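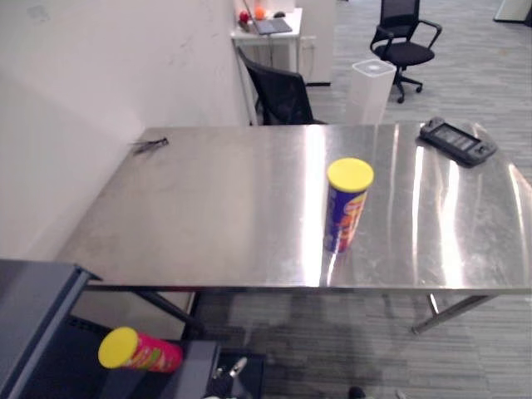
## Steel tables and snack tubs: a morning at the Ocampo repair room

The steel table came out of a school kitchen. It was bought second-hand when the Ocampo repair room opened, along with 29 stacking crates and a sink that was never fitted. The organiser, who asked not to be named, had wanted a proper workbench and could not afford one.

"I looked at benches for weeks," she said. "Then the table came up and it was the right height for me, so I stopped looking. You can stand at it all day and your back is fine."

It is a plain thing on thin metal legs, and its top shows every smudge. She wipes it down at nine, before anyone arrives, and again after lunch. She uses warm water with a drop of washing-up liquid and then a dry cloth. Spray polish was tried once and given up after a radio slid off on to the floor.

The repair room opens in the mornings and takes small household items: lamps, radios, toys, kettles, handheld games consoles. People leave them with a note of what is wrong. In May it took in 200 items, the most in any month so far, and the shelves in the back ran out of space.

"Things themselves are not the problem," she said. "A radio is a radio, you can see it. It's the bits. You open something up and you've got screws, springs, a rubber pad, a little clip you don't recognise. If those go in the wrong place you may as well not have started."

Her answer has been snack canisters with plastic lids, the tall round kind that crisps come in. She began with the ones from her own kitchen and now people bring them in. A canister with a dark blue body and a yellow lid stands on the table, and there is another in pink and red, also with a yellow lid.

I asked why she didn't buy boxes made for the job. She said she had. The Driretti parts trays, a set of six, are on a shelf by the door with paint brushes in them.

"They're good trays. But they're shallow, and if you knock one, that's your afternoon gone. With a canister you put the lid on and you can drop it down the stairs. I have dropped one down the stairs."

The method is simple enough. Each item being worked on gets one canister. The job number goes on a strip of masking tape on the lid, and the same number goes on the item. When the repair is finished the tape comes off and the canister goes back into use. Crumbs are the main trouble with new ones. She knocks them out over the bin, wipes the inside with a damp cloth on a wooden spoon, and leaves them open overnight.

Lids are kept with their own canisters. "They look the same but they aren't all the same," she said. "You find that out when you've got one that won't go on."

The rule for the table itself is that it should hold one job at a time. A black handheld console can have the whole top if it needs it. Finished work goes to the Wemico shelving in the back, which was put up last year and leans a little. Anything waiting for a part goes in a crate underneath the window.

Chairs have been harder to get right. The stools they started with were too low for the table, and several regulars prefer to stand. The black mesh office chair behind it was given by the Plulance print shop when it closed, and she says people do fight over it.

The building dates from 1818 and was first a grain store. It is cold until late spring, and the steel makes it feel colder. Some people bring a towel to rest their arms on. She has thought about a wooden top to lay over the metal, but doesn't want to lose a surface that can be wiped clean.

I asked what she would change first if she had the money. She thought about it for a while.

"Lights in the back," she said. "And I'd have the sink put in. It's been in its wrapping since we opened."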